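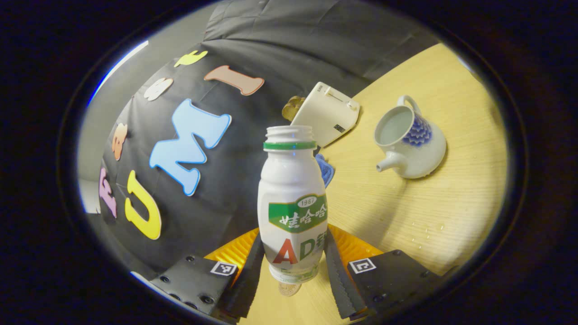
用手教机器人：一次关于示教的访谈

2018-05-22

Cusitz 是一家做机械臂示教的小公司，办公室和实验区连在一起，中间隔着一排铁皮柜。受访者在公司负责数据采集，入行以前做过几年产线调试。应本人要求，文中不写姓名。

访谈从一瓶娃哈哈 AD 钙奶说起。两根黑色的手指夹着瓶身，瓶子后面是一块木纹桌面，桌上还有一把白瓷茶壶，壶身带蓝色鳞状花纹。受访者说，这类东西是日常练习里用得最多的。

“瓶子看着简单，其实形状挺麻烦。它中间有收腰，肩膀又窄，夹高一点和夹低一点，手感完全是两回事。人拿瓶子不会想这些，手自己就找到位置了。我们要的就是手自己找到的那个位置。”

两种教法

问到具体怎么教，受访者把做法分成两种。一种是遥控：操作员坐在一边，手里握着主端手柄，机械臂在另一边跟着动。另一种是把夹爪拆下来，做成手持的工具，人直接拿着它去夹东西，摄像头装在工具上，夹的过程全部记下来，回头再让机械臂照着学。

“遥控的好处是，录下来的动作机械臂一定做得到，因为本来就是它做的。坏处是慢。力气传不回来，操作员只能靠眼睛看，夹一个杯子要试好几下。新手第一天基本都在跟手柄较劲。”

手持的方式快得多。受访者说，同一个动作，遥控要做三遍才像样，手持一遍就过了。但人手太灵活，有些姿势机械臂的关节根本转不过去，这样的数据录了也只能丢掉。

“所以我们培训的第一件事是让人慢下来，手腕不要乱翻。你拿着它的时候，要记得你后面应该有一条机械臂。”

工具上的标记

手持工具的两侧各有一块黑色安装板，用螺钉固定，板上贴着黑白方块标记。据受访者介绍，标记的用途是算开合：摄像头看到两个标记之间的距离，软件就知道手指张开了多少，省掉了一个编码器和一根线。

“标记脏了或者翘边，数据就废了。我们吃过一次亏，一整个下午的录像，有一边的标记被手汗泡得起了皮，识别时断时续。后来规定，开工之前先看标记，再看镜头，再看电池。”

手指内侧有细纹，受访者说这是改过的。最早一版是平的，夹光滑的塑料瓶容易转。他们也试过 Brurkham 的软胶指套，抓得牢，可是放下的时候会带一下，瓶子常常被带歪。

“带歪了人会顺手扶一下，这一扶也录进去了。机器学完以后，每次放东西都多一个扶的动作，看着很有礼貌，其实是错的。”

桌上放什么

采集用的桌子不刻意收拾。受访者认为，桌面太干净，学出来的东西换个地方就不会用了。茶壶、布、小电器，都可以和要夹的东西放在一起，背景也会换，有时挂一块黑布，上面贴几个彩色的泡沫字母。

“刚开始我们很讲究，白桌子，白墙，灯打得很匀。成功率非常好看。然后搬到客户那里，一次都没夹起来。”

那个客户是 Angelovski，做的是小批量装盒。项目从前一年的十一月开始，头一个月几乎全花在重新采集上。受访者带了两个同事过去，在对方的工位旁边支了一张桌子，把他们货架上的东西一件一件拿来录，一共录了三百段。

“三百段听起来不多，可每一段都得有人看。开头有没有碰到桌子，中间有没有换手，结尾手指是不是完全张开。最后这一条最容易漏，人放下东西就想走，手指还没张到位，工具就抬起来了。”

谁适合教

公司现在有七名采集员。受访者说，招人时不看学历，主要看手稳不稳，有没有耐心。有做过裱花的，有修过手表的，也有刚毕业的学生。做过产线的人上手快，但有个习惯要改，就是动作太省。

“老工人会把两个动作并成一个，拿起来的同时就转好了方向。对人来说是本事，对机器来说不好学。我们请他拆开，先拿，停一下，再转。他会觉得很别扭，头两天都别扭。”

一般一个人录一阵就要歇。受访者说工具本身不算沉，累的是手腕要一直端着，还要留意不让自己的另一只手挡住镜头。疲劳以后动作会变形，抓取点往下滑，自己往往察觉不到，所以由旁边的同事喊停。

失败的也留着

访谈中谈得最久的是失败数据。早期他们只留成功的录像，夹偏的、碰倒的统统删掉。后来发现机器一旦夹偏就不知道怎么办，停在那里，或者照着原来的路线空手走完。

“你从来没教过它夹偏了该怎么回来。现在我们会专门录这种，先故意偏一点，碰到瓶子，退开，重新对准，再夹。开头偏的那一小段要标出来，不能让它把偏也学了去。”

他们自己写的标注软件叫 Womon，界面很朴素，一条时间轴，几个快捷键。受访者承认它不好看，快捷键也只有内部的人记得住，但标得快。遥控和手持两种数据都能放进去，时间对齐以后可以并排看。

问到以后会不会只用一种方式，受访者说短期内不会。要用力的活，比如拧盖子、插接头，眼下还是用遥控录，机械臂受力是什么样，录下来就是什么样。拿取、摆放、倒东西，用手持的工具更合算。

“拧盖子我们还没做好。敞口的瓶子夹起来放到指定的位置，这个可以了。盖着盖子的，要一只手扶一只手拧，两边的力得配合，遥控的人练了很久还是会把瓶子拧得跟着转。下一批数据主要录这个，夹具也要重新做一套，图纸还在改。”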